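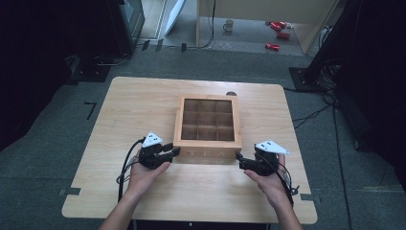

*Both grippers up, tea box open, me about to start.*

Saturday, December 6, 2025

A long day at Irkorell, and my wrists are letting me know it, but I came home happy! Hamish Lowther had me on the tea box all day -- the lid with the glass in it, off and on, off and on, with a gripper in each hand so the robot can learn it from the way I move. He wants 618 good runs before we change to anything else. We stand at 213 now, and I'm rather proud of that, seeing how clumsy I was back in April when I could hardly pick up a spoon with the things.

What I keep having to learn again is to slow down.

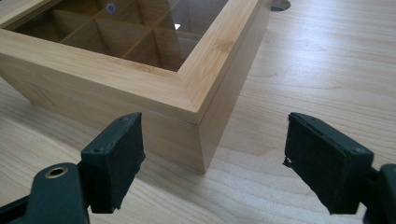 My own hands want to hurry and sort of nudge the lid into place with a thumb, and of course there's no thumb to nudge with, only two fingers that open and close. So I come in low, wait a moment, close, and lift straight up. Hamish says the waiting matters as much as the lifting (he was very nice about it, considering I had to throw out six runs before lunch for rushing).

I'd like to ask him on the next shift whether we can turn the box a little between runs, so the robot doesn't get too used to one corner. Must also remember hand cream, and to call Mom back about the pie dish.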